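Clodement Open Day

The Clodement Open Day is a yearly public visit to the robot hall of Clodement, a maker of handling robots in the town of Penach. It's usually held in September, and it is the only time in the year you can walk in off the street and watch the machines from close up. I've been to four of them now, so I'm writing this article partly from the printed programs and partly from my own notes, and I'll try to keep the two apart (no promises!).

Last updated 10/23/20

Background

Clodement started out in a rented garage building on the north side of Penach, fixing conveyor motors for local plants. The robots came later, and so did the hall. The first open day was pretty much a family thing — workers brought their kids, there was soup, and one robot moved boxes from one pallet to another until it was time to go home. It drew 39 visitors according to the sign-in book, which is still kept at the front desk and which you're allowed to leaf through if you ask nicely. The most recent one I attended had 2525, and I can tell you the parking lot was not built for that.

The name on the early posters was "Nolte Day," after Nolte, the street the garage stood on. Older people in town still call it that. The posters switched over to the company name when the event moved to the new hall, but the bus stop outside is still Nolte and the shuttle still has it on the windshield card, so first-time visitors get mixed up every year.

Format

Visitors go through the hall in groups, and a full round takes 45 minutes. You get a badge, a pair of safety glasses and a sheet with the stops on it. There's no fixed script. The guides are people who work there the rest of the year, so one round will be all about motors and the next one all about software, and I'd really recommend going twice if the line isn't too bad. I did that in my second year and heard two totally different explanations of the same cable!

Most of the stops are short. There's a stacking cell, a bench where kids can steer a small arm with a joystick, and a wall of worn-out parts that I like more than I probably should. The longest stop is the last one, and it has its own name.

The Lotis demonstration

Lotis is Clodement's project for robots with jointed hands, aimed at work around cars. Car plants have had robots for welding and painting for ages, but soft, floppy parts such as rubber seals are still mostly put in place by people. A seal bends, twists and sticks to itself, and a plain two-jaw gripper tends to pinch it or drop it. Lotis tries to do the job with fingers.

For the open day the project sets up a small station with a part rack, a robot and a car, and the group stands behind a line on the floor. The guide talks through how the hand is told where a strip lies and how hard to close on it. Questions are welcome at any point, and people do ask, mostly about what happens when the power goes out (the arm locks where it is, I've asked too).
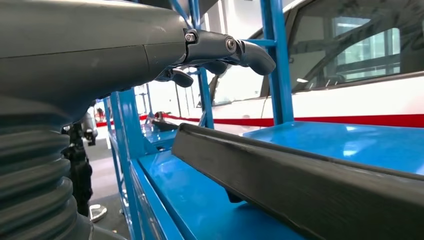
Robot hand at the blue part rack, with a black rubber strip on the shelf and a white car behind.

What I like about this stop is how slow it is. The guide on my last visit said the team had logged more than 270 practice runs before letting the public near it, and they still run it at a crawl when there are visitors. My neighbor in the group thought it was dull. I could have stood there all afternoon — the finger joints alone kept me busy.

Getting there

The hall is a short walk from the Nolte bus stop. Entry is free, closed shoes are required, and strollers have to stay in the lobby. The soup is still served, in the tent by the back gate, and it runs out early.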